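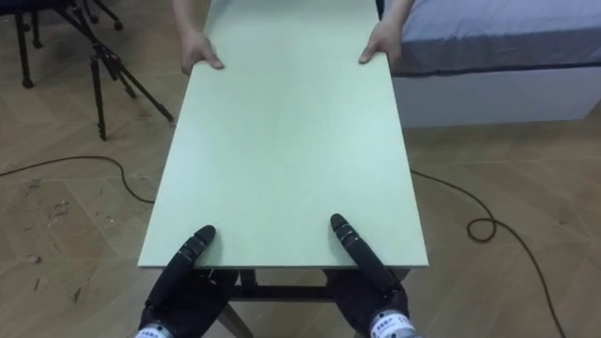

Two hands at one end, two at the other: the table exercise at the Undska practice room.

Slavica Vasić does not start her morning with the robot. She starts with the cables. She walks along the full length of the long one with her hand, from the wall to the place where it lies on the floor, and she feels for bends. "If I find a kink, I change the cable. I don't discuss with it," she says.

Vasić looks after one humanoid for Undska, a small company which wants to bring robots into ordinary apartments. The robot's name in the office papers is Plellus, but she calls it only "the machine." Her work is the side of robotics that visitors seldom ask about: wrists, screws, charging, software versions, and a notebook in which every fault gets a number. On the day I came, Mon 19 March, the last number was 1864.

The exercise on the plan was carrying a table together with a person. It looks simple, and for two neighbors on a staircase it is. For the machine it is a hard test of the hands. Each thumb must press from the top while the palm stays under the board, and both sides must press with almost the same force. When one side is weaker, the table turns a little and the person at the other end feels it at once.

So before the lifting comes the calibration. It takes 13 minutes when all goes well. Vasić opens and closes each hand nine times, and compares the numbers on her laptop with the numbers from the day before. The left hand worries her more. In June its thumb motor was replaced, and the new one is still, in her words, "a bit too proud."

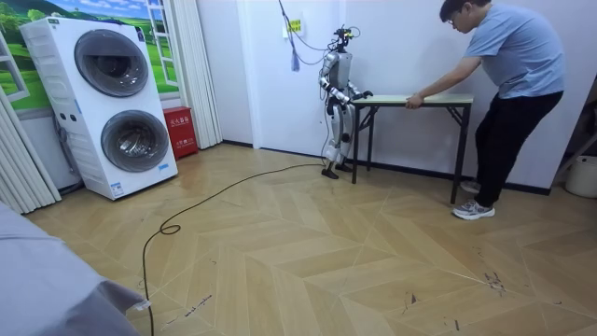 The robot beside the folding table, with its tether cables coming down from above.

The room was furnished like a home, with parquet and a laundry unit, and this was a decision of Doina Dimitrov, who plans the exercises. In the company's old hall in Iltum the floor was gray concrete and all the tables were the same. The robot did well there, and then it did badly everywhere else. Dimitrov prefers a place where the tripod stands too close and something shines. "I want the small troubles now," she told me, "when Slavica is near."

The height of the arms is also set by hand. Vasić lets them stop at the table edge first and corrects them in small steps – up to two degrees at one time, never more. A larger step saves time, but she has seen a wrist joint from the supplier, Mladenović, go out of line after it, and the repair meant a week of waiting.

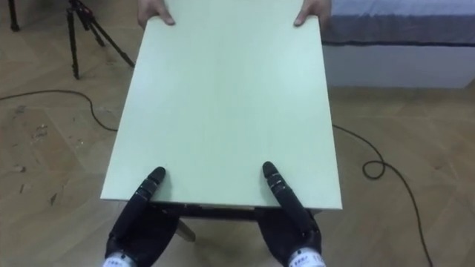

The grip from the robot's side, thumbs on top and palms below the edge.

The person who takes the far end has his own rules. He holds the board by its long sides, and he does not pull. If he wants to stop, he says it aloud, and Vasić has her finger on the button already.

After the last run she wipes the black fingers with a dry cloth and looks at the tips under a lamp, for small cuts. Then the notebook comes out again. Number 1865 was a loose screw in the right wrist cover, and she had tightened it before I found my coat.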